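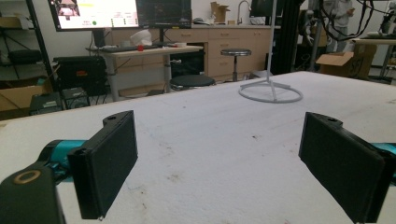 Fig 1. White table with scuff marks, lab behind.

Does it matter what you wipe a shared table with?
Malsha Begum, project report, second draft

Why I picked this

My first idea was handwashing but three other people had it. Then I spent a morning in the canteen at Enham watching people put their bag on a table, take it off, eat a sandwich off the same bit of table. Same bag that was on the bus floor. So, tables. Who cleans them, what with, does it make any difference to the marks that stay behind.

I was going to do bacteria as well but the plates take ages and I hadn't booked the incubator. So this is only about visible dirt and stains. Sorry if the title on the sign-up sheet still says germs.

What I did

Cut squares from an old white tabletop (thanks to the store in Stollthorpe for the offcut). Put 5 ml of cold tea on each one, and left it for 48 hours in a cupboard. Should have been tea and coffee but the coffee squares got stacked on top of each other and stuck, so I left them out.

Then cleaned with one of these:
plain water
water with washing up liquid
Holtura spray (the green one from the cleaning cupboard)
vinegar and water, half and half

Same cloth type each time, new piece for every square. 2 minutes of wiping, timed on my phone. I tried to press the same but obviously thats hard to keep the same by hand. I wore gloves for the Holtura because the label says to.

Scored each square from 0 (no mark) to 5 (no change). I did the scores myself and then got my cousin to do them without knowing which was which.

Results

Plain water was worst, mostly 3s. It takes the sticky part off and leaves the ring. Washing up liquid much better, 1s and a couple of 0s. Holtura pretty much the same as washing up liquid, which surprised me given the price. Vinegar was in the middle, and the smell hung about till the next lesson.

My cousin scored everything a bit lower than me but put them in the same order, so I'm fairly happy with that.

One odd thing. Squares with scratches held on to the tea whatever I used. You can see thin brown lines where the tea went into the scratch. I hadn't planned to test that, but I think it is more important than the cleaner. If I did it again I would sand half of the squares on purpose and keep the other half smooth.

The survey

Asked people in the Cloutier building how often they wipe a table before sitting down. Most said never. A few said only if its sticky. One person said the cleaners do it so why would I. Didn't get enough answers to make a chart worth having.

Problems

Room temperature not controlled, February, heating on and off.
Only one kind of tabletop.
Tea strength, I used one pot but the bottom of the pot is stronger than the top.
My scoring is just looking. A light meter would be better.

Still to do

Write up the cost bit (one bottle of Holtura is 600 ml, need the price per wipe). Redo the coffee squares, NOT stacked. Add the score table, its on my other laptop. Check refernces.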